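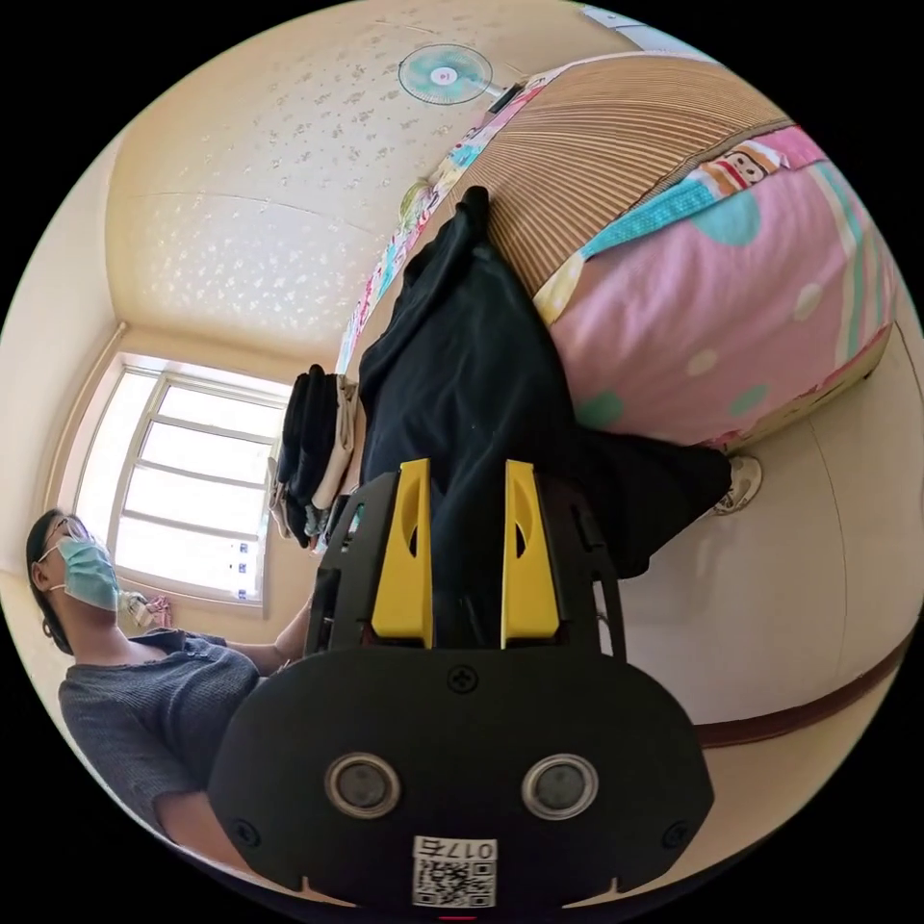
Dark cloth held between the two yellow fingers.

Travel grants: spring round opens in April

The Trolleldale Research Exchange will accept applications for its spring travel grants from the first working day of April. Grants cover short visits by early-career researchers to a host lab in another country. The ceiling is 400 euros per visit, and 225 euros for visits within the region. Each visit must last at least 8 working days.

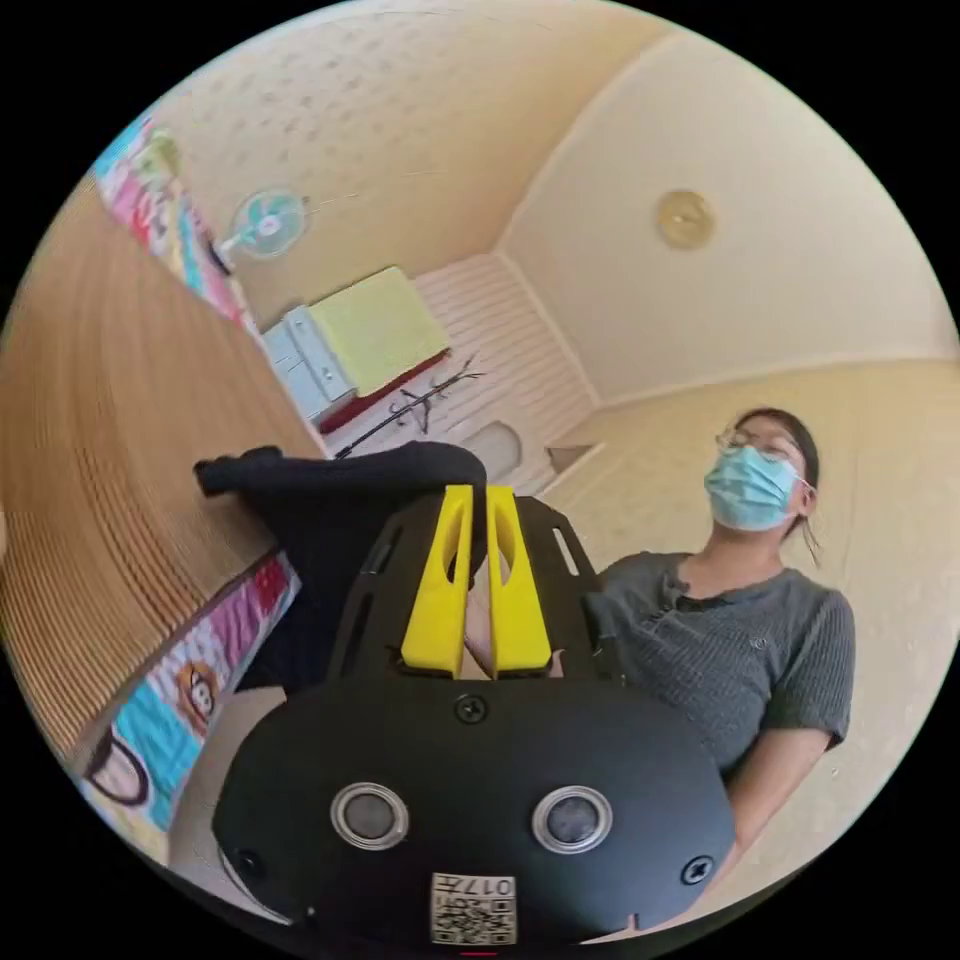

Gripper with slotted mounting plate.

Applications consist of a work plan (2 pages maximum), a letter from the host and a cost estimate. The work plan should name the methods to be used and the data to be shared on return. Joint applications are accepted – each applicant files a separate cost estimate.

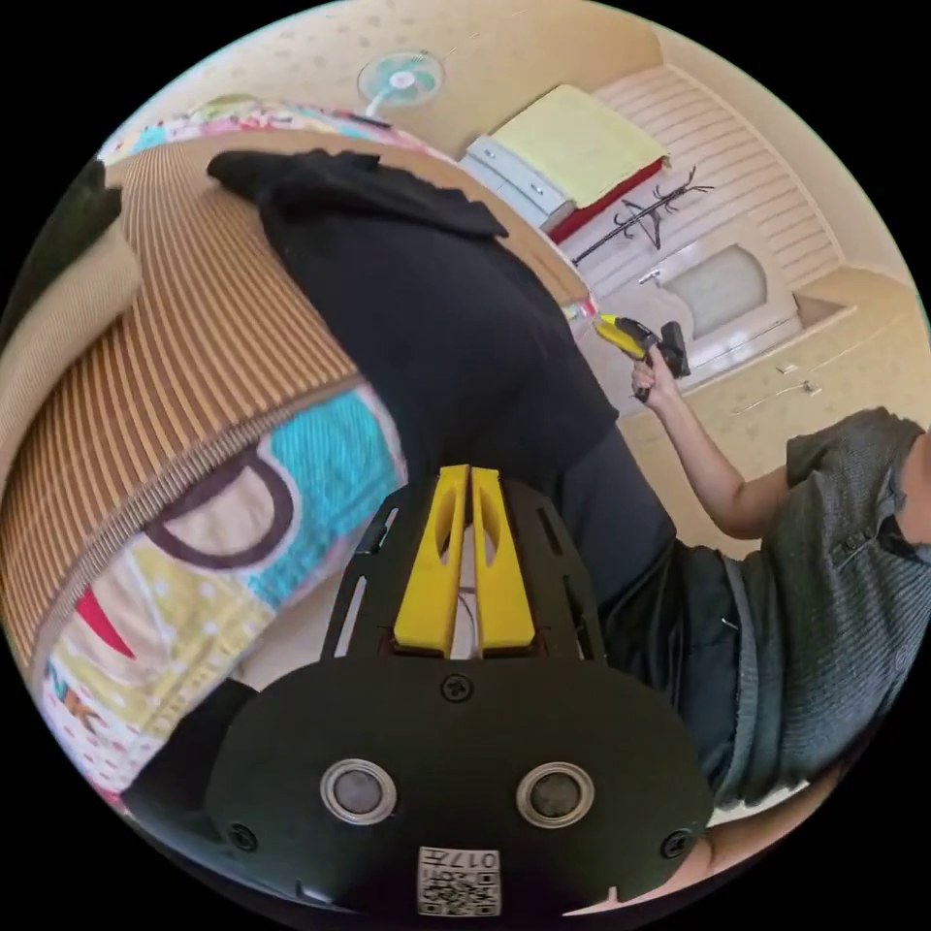
Yellow fingers, each with an oval window.

Reports from the last round, covering visits to the Nitau and Rirach groups, are on the members' page. Everaldo Damasceno will take questions on eligibility at the Saturday meeting, after the session on peer review. Receipts from the last round are still being processed.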